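Teleoperating the fold, part 4: recovery data

Posted in August by Gopinath Kurian
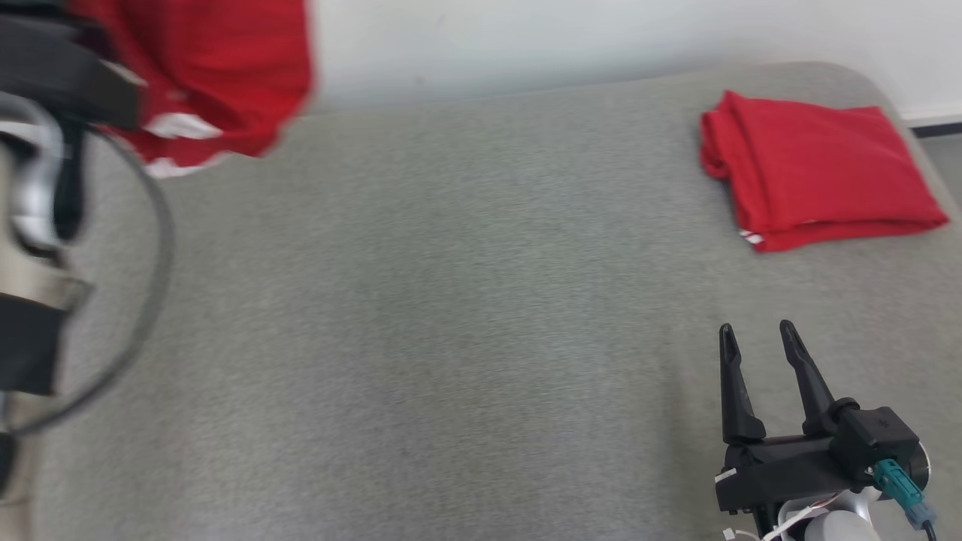 Arumugam wrote in after part 3 to say that I should stop discarding episodes with a regrasp in them, and that a policy trained only on clean folds has no idea what to do once a sleeve slips. I had been deleting those by hand. As of this batch they stay in.

The set stands at 1,881 episodes, all bimanual, all leader-follower. Commands go out at 60 Hz. Average episode length went up when I started keeping the regrasps, so I raised the action chunk to 100 steps and retrained from scratch.

Two changes on the operator side. First, I pause before closing on a hem. When I closed while still moving, the recorded gripper command led the contact by a variable amount and the model learned the average of it, which meant it pinched air. Second, the idle arm goes to the same parked pose every time. I used to let it drift, and the drift showed up in the rollouts.

Red garments are overrepresented. The light-colored ones are next, on the same gray surface, where I expect the edges to be harder to find.

Leader arm friction is still uneven at the wrist. I have not fixed it.

Comments (2)

Stasow: Do you label the regrasps or just leave them in?

Gopinath Kurian: Left in, no labels. I may tag the start step later.

Related posts
Teleoperating the fold, part 3: what I threw away
Gravity compensation on the leader arms
Moving the logs to Zuvanholm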